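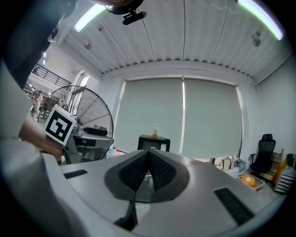 I spent last Tuesday at the open day of the Vörös school, mostly to find out how a place with 975 kids pays its bills when everybody else I talk to is cutting teaching assistants. It's a big brick building out past the bus depot, and I got lost twice looking for the front office. In the first room they let us into somebody was holding up a white cube with a black square pattern on it, the kind of code a camera can read. Fun stuff! But I'd come about the money, so off I went down the hall.

Tibor Juhász runs the budget and he was happy to talk (I'd expected a brochure and a handshake). They get about 700 dollars less per student than they did when he started, and heating alone has eaten the art money. They've shared a bus contract with Oritik, the middle school across the river, since May, and he thinks that one saves them a teacher's salary. I'd love to see the math on that, he promised to email it.

Lunch was lentil soup in the cafeteria, very good, and I sat with Bence Dudás, a parent with two boys there. He likes the teachers a lot and hates the new fee for after-school clubs. He also told me the library closes at 2 now, so I went up to check, and yep, there's a sign on the door.

The next open day is in the spring. Park on the side street, the front lot fills up by nine.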